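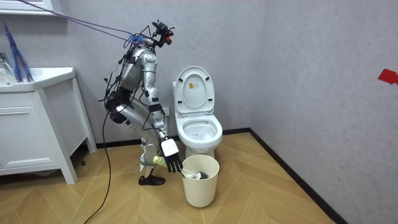
The Brush Is the Easy Part

E-mail this article
Print this article

I have read a fair number of papers this spring about robots that clean, and I would like to put in a word for the toilet brush. It is a cheap tool with one stiff end and one end you hold, and it has done more damage to confident claims about household robots than any critic I know, me included.

The latest claim belongs to the Fida project. Its method is simple enough to explain to a neighbor. A person steers the robot through a chore, many times over, and the recordings go to a program that learns to do the same. Fida collected 1164 of these recordings for bathroom chores. Then the team did something I wish more teams would do. They threw out the sloppy ones, trained again on the 752 that were left, and got a better robot.

That is the result, and I believe it. Myung-ja Shim, who led the work, calls it "paying attention to your teachers." The old wisdom was that more is more: feed the machine every fumble, and the fumbles will wash out in the average. What came out in practice was a robot that had learned to fumble on purpose. It would pause halfway to the bowl, like a man who has walked into a room and forgotten why, for the sound reason that several of its teachers had paused there too.

So far, so good. My complaint is with the word "clean," which appears in the paper's title and, as far as I can tell, nowhere in its scoring. A trial counts as a success if the robot picks up the brush, moves it around inside the bowl and puts it back in its holder. Anyone who has raised teenagers will recognize this standard. By the same measure my son cleaned the bathroom every week for two years.

I put this to Ye-seo Bang, who ran the trials, and she took it better than I would have. Scoring the motion is something two people can agree on, she said. Scoring the dirt means putting dirt there, the same dirt every time, and then arguing over what remains. They tried it with colored paste. The arguing took longer than the robot did.

I have sympathy for that. I have less for the readers, and there were plenty, who took the number of good trials and reported that the chore was solved. The people at Trendholm had it in a sales deck by April. A crouching robot that can keep hold of a brush near the floor is a hard thing to build, and it deserves to be praised as exactly that.

What I would like to see next is dull. Keep the 752 recordings. Have 27 strangers look at the bowl afterward and say whether they would use it. Report the answer, even if it hurts - especially the comments.

Print this article
E-mail this article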